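## Parts storage and bench practice for the Uvia gripper build

Members working on the Uvia gripper at the Molefe workshop are asked to observe the following practices. They apply equally to those assembling at home.

- Keep small hardware in the drawer organiser, sorted by thread and length. Mixed screws are to be re-sorted before the bench is released.
- Fill each drawer to no more than half its depth. An overfilled drawer catches on the rail above.
- Work over a plain white surface. A dropped washer is far easier to find.
- Return spare finger screws to their own drawer at the end of a session.

Drawer trials should begin with the organiser set well back on the bench, leaving clear space in front for the gripper. The fingers should be opened fully before approach, and the drawer drawn out level where possible – a steep tilt sends the contents to the front. 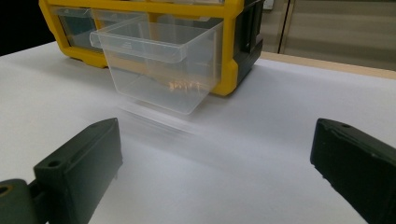

Light loads are recommended until the motion is consistent. Sipho Khumalo suggests 12 screws per drawer for early trials, increasing to 100 once the finger joints have been adjusted. Joint screws should be checked by hand after every 90 pulls, and any looseness noted in the build log.

Fingertips may be wiped with a damp cloth. Solvents are not to be used on plastic parts. Enquiries about replacement fingers should be directed to Algirdas Žukauskas before the November order closes.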